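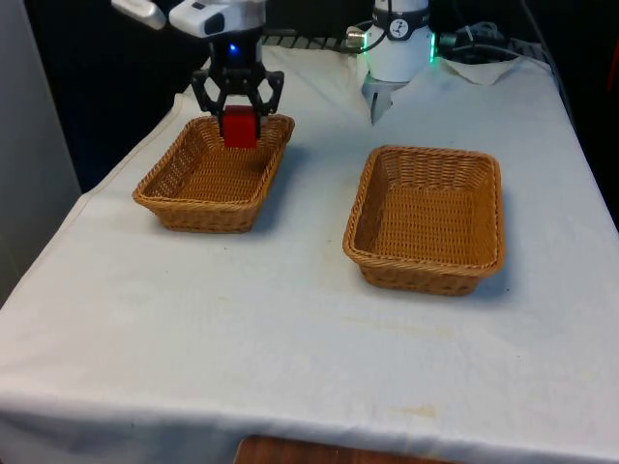
Wicker needs dusting every couple of weeks. Run a dry paintbrush along the weave, working from the top down. On shallow trays with a thick rolled rim, the dust packs in under the roll, so tip the tray and brush there last. For sticky spots, use a damp cloth with 2 drops of dish soap, then let it dry for 20 minutes in the shade.

Comments

Deepak Nautiyal: Does this work on painted wicker?

Idris Wogan: Yes -- go easy on the water.

© Kesamlow | Contact | Back to top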